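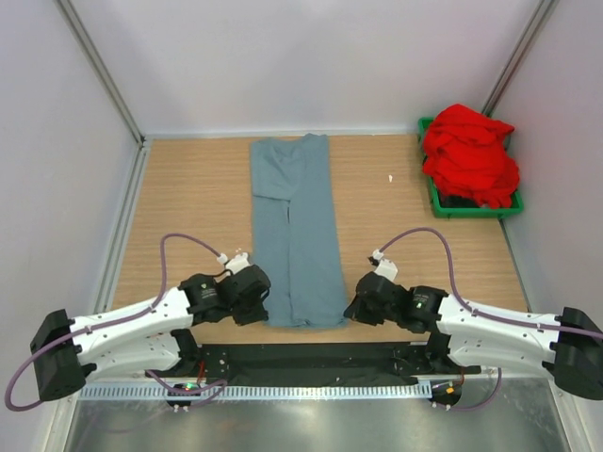

School Uniform Costs Belong in the School Budget

Each November the Enthorpe district publishes its household cost survey, and each year the line for school clothing receives less attention than it deserves. The latest survey drew replies from 839 families. Clothing required by a school, as distinct from clothing a child would wear in any case, ranked behind only food and transport among the costs parents found hard to meet.

The Enthorpe Family Policy Forum has long supported uniforms. A plain dress code spares children a daily contest over labels, and teachers value it. Our concern is with the way the cost is shared. When a school requires a particular item, it has made a spending decision on behalf of every household on its roll. That decision should appear in the school's own accounts.

At present it does not. Of the 16 schools in the district, most name a single supplier for trousers, sweaters and gym wear. Parents may not buy a similar garment elsewhere, even where the difference is a shade of gray or a stitched badge. A family with three children of school age can face the full expense three times in one summer, and again when a child grows in the spring.

Elżbieta Stępień, who chaired the Forum's review, recommends that each school set aside a clothing fund before the year begins and draw on it for any item that cannot be bought in an ordinary store. Jitendra Dwivedi, in a dissenting note to the same review, argues that such a fund would be paid for by cutting books and field trips. The objection is a serious one. A school that cannot afford its own dress code, however, should consider a simpler code before it passes the bill to parents.

Secondhand exchanges are often offered as the answer. They do good work, and the Zawadzka Road exchange passed on 1,615 garments last year. Yet an exchange depends on what happens to be donated. Small sizes are plentiful, and long trousers for older students are scarce. A parent who needs one pair by Friday cannot wait for a donation.

The Forum asks the district to require two things of every school: a published price for the complete uniform, and at least two places where each part of it may be bought. Neither measure calls for new law, and both could be in place before the next enrollment period opens.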